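Tisholm Wind Logger

If you have been wondering whether your field, yard or village hall gets enough wind to be worth a small turbine, the Tisholm is a lovely way to find out before you spend any serious money. It sits on a mast, minds its own business and writes down the wind speed and direction day and night, so that by the time you talk to an installer you have your own figures to put on the table.

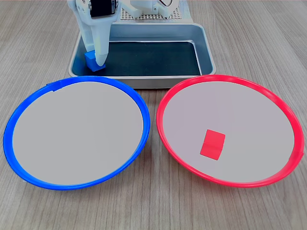
Bailly Winter Catalogue, page 54

We have sold the Tisholm from our shop in Stustport for a good while now, and it is still the one we lend to friends. The cups are easy to change, the vane is a decent size, and the box opens with an ordinary screwdriver – a small thing, but you will be glad of it when you're up a ladder in December! One set of batteries lasts up to 13 months, though a very cold spot will shorten that a little. 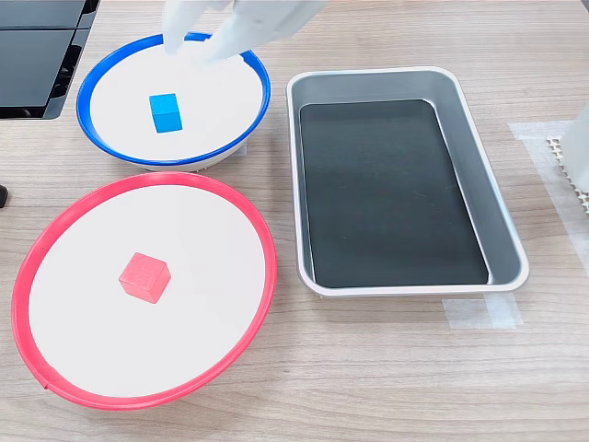 What comes with it

Logger box with lid and seal
Cup sensor and wind vane
2 mast brackets with bolts
3 spare cups
Cable and printed guide

The mast itself is sold separately. Most people already have a pole that will do, and if you don't, we're very happy to talk you through the Veltitz mast, which comes apart for the car.
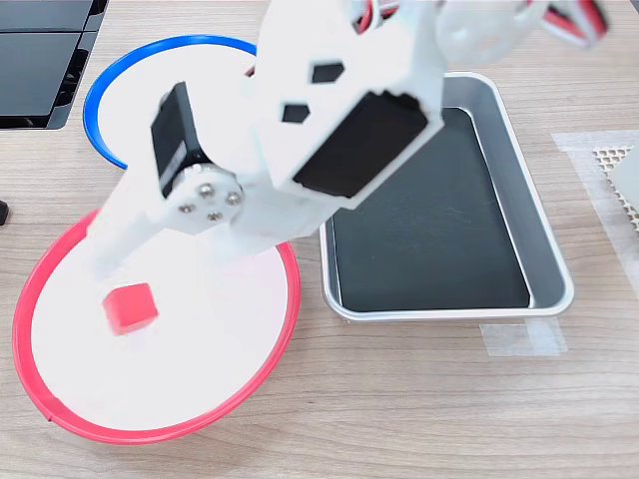
Red-rimmed plate and white arm. Photo: Annick Poulain

Try to put the logger as near as you can to the height of the turbine you have in mind, and well away from trees and barns. Liliana Cattaneo had hers beside the hen house for the first few weeks and wondered why the readings were so poor, then moved it to the top paddock and has been sending us cheerful charts ever since.
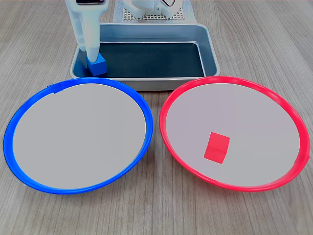

Do leave it up through at least one winter and one summer if you can bear to wait, as a blustery autumn on its own can make almost any hill look promising. The readings save as a plain spreadsheet, and if the columns puzzle you, ask for Valentin or Apolline at the counter and they'll go through them with you over a cup of tea.

Collection from Stustport is free. Please ring before 4 pm if you'd like it ready the same day.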